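What I Learned by Walking to Work for a Year

September 18, 2026

I sold the car in January, which is the wrong month to sell a car if you live anywhere with sidewalks the city considers optional. My reasoning was sound at the time. The transmission had started making a noise like a man clearing his throat before bad news, the mechanic on Cheung Street wanted $2,172 to make it stop, and I had just read an article about walking. I am very easily led by articles.

The walk from my place in Ivard to the office is a little over 2 miles if you go by the canal and a little under if you cut through the Drorkden parking structure, where pedestrians are tolerated the way raccoons are tolerated. I do it both ways, every working day, and I have now logged 261 one-way trips. I know the number because I write each one down in a notebook. The notebook was supposed to be for thoughts.

I expected to have a lot of thoughts. The article promised them. What I mostly have is opinions about gravel. There is a stretch along Gokside Avenue where the county put down some kind of sharp gray stuff that gets into a shoe no matter how the shoe is laced, and I have spent more mental effort on that gravel than on my retirement.

I also have opinions about hello. There is a man with a terrier who passes me by the footbridge most mornings, and for the first month we did the tight-lipped nod. Then one day he said "Cold one," and I said "You too," and we have never recovered. We both look at the dog now. The dog seems to be handling it well.

Shoes deserve their own paragraph. I started in sneakers I already owned and was smug about it until March, when the left one opened at the toe like a mailbox. Sumeya Negash, who sits across from me and runs marathons on purpose, told me to get fitted at a proper store. The proper store made me jog down a hallway in my socks while a teenager squinted at my ankles. He told me I was "a heavy lander." I paid extra for that. The shoes are lime green, because my size only came in lime green, and they are the most comfortable things I have ever put on my body, so I suppose that's who I am now.

People ask about rain. I own a good jacket and a bad hat. My brother-in-law Declan Rafferty, a lifelong truck person, still calls every time it storms to ask how the stroll was. I tell him it was lovely. Once I said this while standing in his sister's kitchen wringing a sock into the sink – she will confirm it if you ask, she has confirmed it to everyone else.

The money part is less thrilling than I'd hoped. I had a spreadsheet going, and between insurance, gas and the repair I didn't pay for, I was up $2,069 by the end of June. Then I looked at what I'd been spending on pastries. There's a bakery at the halfway point, and I had been treating it as a kind of tollbooth. I closed the spreadsheet and haven't opened it again. Some data is for younger men.

Have I lost weight? See above re: tollbooth.

I do sleep better. I get home in a decent mood more often than I used to, even on days that didn't earn it. By the time I reach my own block I've usually finished the argument I was having in my head with somebody from the 3:00 meeting, and I win a good share of those.
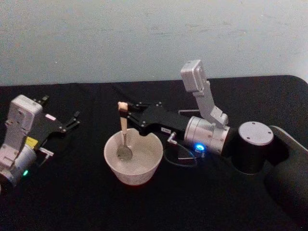

Two arms, one black tablecloth.

The bad news is that winter is coming back around, as it does, and the path by the canal doesn't get plowed. Last year I managed with a pair of strap-on ice cleats that I forgot to take off in the lobby, and there are small holes in the mat to this day. I've been told they're getting a new mat. I've been told this in a tone.

So I'm looking at boots. If anyone has a pair they like that works on ice and doesn't weigh as much as a toddler, leave a comment. Size 11, wide. Any color, obviously.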